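The Robot Was the Cheap Part

I run the money side of a small bakery-café in Carkville, and last November I became the person in charge of buying a robot. I did not apply for this job. I had once said out loud, in front of my business partner Ileana Avram, that I was tired of paying people to stay late just to clear tables, and by the next morning she had three brochures on my desk with sticky notes on them (pink, her "urgent" color).

So I did what I always do and opened a spreadsheet. It had one line that said ROBOT and one line that said OTHER, and if you take a single thing away from this piece, please let it be that OTHER deserves its own tab.

We looked at buying outright, leasing, and something in between that a firm called Gulomix offers, where you pay a monthly fee and they keep the title to the machine. I liked the in-between one right away because it was the only quote I could read without a glass of wine. Then I started asking what was in the monthly fee. Wheels, yes. Arms, yes. Replacement fingertips for the grippers, no! Those are a consumable, like printer ink, and they come in packs of 20. I wrote "fingertips" on my spreadsheet and stared at it for a while.

The best money we spent was on a step I nearly crossed out. Before anything gets delivered, Gulomix will let you pay for a simulation trial, where a two-armed machine goes through table work in a computer-built room. The fee was 500 dollars, and you get it back as credit if you sign. Ileana thought it sounded like paying to watch a video game. I thought so too, but I'm the one who has to explain a bad purchase to the bank, so I said let's do it, and we pulled two chairs up to my monitor with a plate of day-old scones.

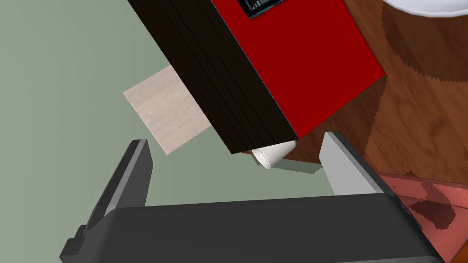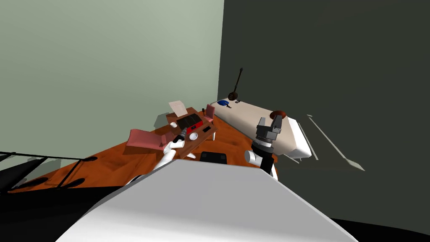 From our trial: the gripper close to a cup and a red-and-black box (first), and both arms reaching out over the floor by the brown table (second).

I had come ready to ask about speed. Speed is in all the brochures. Instead I spent most of the session asking about cups, and how much room a hand that size needs when there's something bulky right beside the thing you want picked up. Our tables are tiny! People leave laptops and sugar jars and their entire lives on them. I wrote "measure tables" on a napkin, and that napkin saved us from ordering the larger gripper, which I'd already budgeted for and was a bit in love with.

The other thing I hadn't thought about was furniture. A chair left out at an angle is nothing to me, I just do the little sideways shuffle. A machine with a wide body and two arms needs an actual path, and a path is a cost. We walked the café that same afternoon with a tape measure and found we'd have to lose a two-top by the window or swap the big communal table for something narrower. Losing the two-top costs us sales every week we're open. Swapping the table was a one-time hit of 2,000 dollars with delivery. We swapped the table.

Around then I called Ilari Heiskanen, who bought a similar setup for the canteen at Bittencourt and has been living with it longer than anyone else I know in food. I asked him what he'd put in his budget if he could do it over. He didn't even pause. "Your own hours," he said. "I budgeted for everyone's time except mine." He'd spent whole evenings teaching the thing where the clean dishes go, then moving the clean dishes and teaching it again. I added a line for my hours at a rate I found flattering.

He also told me to ask about the software plan, and wow, ask about the software plan. Ours is called Claro and it comes in tiers. The bottom tier gives you phone support until 4 p.m., and we do most of our clearing after that. Moving up a tier wasn't terrible, but it wasn't in the first quote either, and I only found the support hours by reading the attachment to the attachment.

Where we landed was a lease for 3 years, with the middle tier, the small gripper, and two packs of fingertips up front. I pushed for an exit after the first year and got one, with a fee I can live with. I also asked for the trial to be rerun using our own floor plan and table sizes before the final signature, and they agreed to that without much fuss, so I suspect I could have asked for more.

The new communal table is here already and customers keep telling me how nice it looks. The robot comes next month. Ileana has started a list of names for it, and I've told her there's no line in the budget for a name tag.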